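**November, gripper comparison, small wet toys**

Finally got the Vendach fingers and the Talebi fingers running off the same controller, so we can compare them without swapping the whole wrist every time! Marjan Arabzadeh did the wiring on the Mesach box and it came up on the second try. Latency is down to around 33 ms from pedal to finger motion, and you really feel it (the old Flususmont setup was like steering a boat).

Same task for both finger sets: get a toy out of the blue tray and drop it in a bucket. 12 attempts each, then change over.
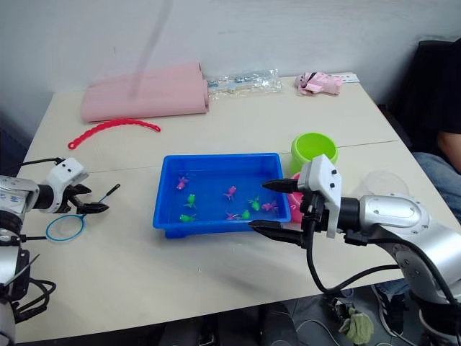
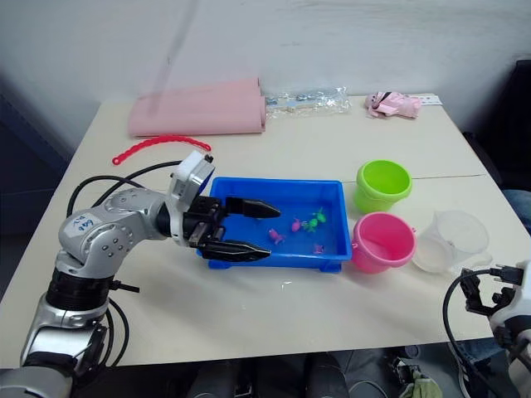
Finger shape matters way more than I expected. The Talebi set has a soft pad, lovely on dry blocks, but it pushes a floating toy away before it closes. The Vendach set comes to a point and gets under things, so I'm leaning that way for now. What still bugs me is the approach angle: with the fingers coming in over the tray wall from the side, one above the other, the lower one has to clear the rim before it can drop, and that eats a lot of our travel. I want to try rolling the wrist 90 degrees and going in from the top.

Cable slack behind the wrist is generous, maybe too generous. Add 2 more clips per arm before the next run.

To do:
- log finger current on every close, not only the good ones
- ask Marjan if Mesach can hold a separate force limit per arm
- net task with the left arm, I've been dying to try that one
- dry the fingertips between sets!!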